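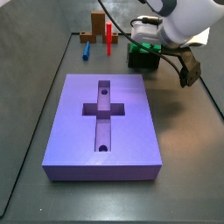

A lending library for toys, puzzles and games will open in Kidamthorpe at the end of January, giving families in the town a place to borrow playthings in the same way they borrow books. The library is run by Nimgate, which already has a branch in Joston, and will start with over 1000 items on its shelves. They include board games, jigsaws, dressing-up clothes, ride-on toys, train track, musical instruments and a large section of sorting and fitting pieces, among them a big purple block with a cross-shaped recess cut into its top and two small round holes in the floor of the cross. Anyone who lives or works in the Kidamthorpe area can join.

The new branch is on the ground floor of the former Naseri carpet showroom at 19 Mill Street, next to the post office. The building has been empty since the showroom moved to larger premises in Joston. Nimgate has taken a five-year lease and has put in shelving, a sink, a baby-changing room and a step-free entrance from the car park at the rear.

Members will be able to borrow up to four items at a time for three weeks. Loans can be renewed twice unless another member has asked for the same item. Membership is charged by household, and families receiving free school meals will pay nothing. Childminders, nurseries and playgroups can take out a group membership, which allows them to keep items for half a term.

A survey carried out by Nimgate last year found strong demand for a branch in the town. Of the households already using the Joston library, 103 were travelling from Kidamthorpe or the villages to the north of it, most of them by bus. Several said that they could only borrow small items as they had no way of getting larger ones home.

Veronica Ursu, manager of the Kidamthorpe branch, said: "Children grow out of things quickly, and a lot of what people buy gets used for a few weeks and then sits in a cupboard. We hear from parents who would like to try something before spending money on it, and from grandparents who need a box of toys for a visit and have nowhere to keep them afterwards. Joston has worked well for both, but it is a long way to carry a garage or a dolls' house on the bus."

Every item is checked and cleaned when it comes back. Games and jigsaws are bagged with a card listing their contents, and members are asked to go through the card before returning them. There are no fines for lost pieces. If something important is missing, Nimgate will first try to find a replacement from its spares cupboard, which is shared between the two branches.

The stock has been arranged by type of play, with a coloured sticker showing the suggested age. Staff decided against separate sections for each age group after members in Joston said they often borrowed for children of different ages and did not want to search the same kind of toy in several places. Puzzles and board games for adults have their own bay near the door, and a small number of large-print and tactile games can be reserved by telephone.

A play session for children under five will be held in the front room each Wednesday morning in term time. Places are limited to 30 children and do not need to be booked. Parents and carers must stay with their children. Tea and coffee will be available, and there is space to leave pushchairs inside.

Nimgate is also asking residents for donations of good-quality toys and games. Items should be complete, clean and in working order. The branch is particularly short of outdoor toys, wooden train track and games suitable for children aged eight and over. It cannot take soft toys, car seats, cycle helmets or anything that needs mains electricity. Donations can be brought to the rear entrance during opening hours.

ENDS

Notes to editors

Nimgate lends toys, puzzles and games to households and childcare groups from its branches in Joston and Kidamthorpe.

Veronica Ursu is available for interview, and visits to the branch before opening can be arranged through the Nimgate office in Joston.

Issued by Nimgate, Jan 24, 2025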